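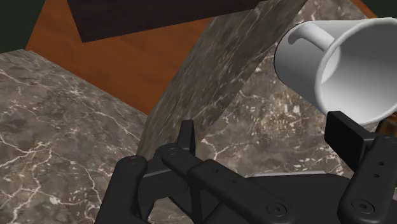
Wrist view from the sim, mug tilted sharply in the gripper.

revgate_pete
Sim run with the Tretel two-finger, same controller settings as last time. The pads are the flat ones. 43 good tips out of 55 with the white mug. I had 23 with the Sala gripper on the same task, so I'm ordering the Tretel for the real arm unless someone talks me out of it.

oldsolder
I'll have a go. What friction value have you got on the mug? Glossy ceramic on a flat pad is the worst case I deal with at work, and every simulator I've used makes it look easy. Mine was perfect on screen and dropped four cups in the first morning.

revgate_pete
Default. I haven't touched it. Both grippers had the same value though, so the comparison is fair.

oldsolder
Fair between two models, yes. Says very little about two grippers. Who made the Sala model? If it's the one in the Rastgate download, the pads on that are plain boxes and the contact is rubbish.

Pascal Chauvin
It is the Rastgate one, I recognise the numbers. I got much the same with it in October and then the real Sala did fine. I don't agree that the sim is useless. It told me my approach angle was bad and it was right about that.

kettle_arm
What counts as a good tip? That mug is well over on its side with the mouth slightly down, but I can't tell from a still if it's being held or about to go. Is there anything in the mug? Liquid, beads?

revgate_pete
Nothing simulated inside it. Good means past the target angle and still in the fingers at the end.

kettle_arm
So it's a turning test - not a pouring test. I'd want to see it put the mug back down as well. Also the rim runs out of view on the right, so if your policy is using that camera it can't see where it would be pouring.

revgate_pete
There's a second camera over the worktop. Wrist one is just for the grasp.

Pascal Chauvin
Try it with the wrist camera switched off, then. I did and lost almost nothing, which annoyed me after the time I spent mounting it.

oldsolder
Halve the friction, rerun the lot on seed 1502 and post both tables. If the gap is still there I'll shut up. I wouldn't spend money before that.

revgate_pete
Running it tonight. Order is on hold, grudgingly.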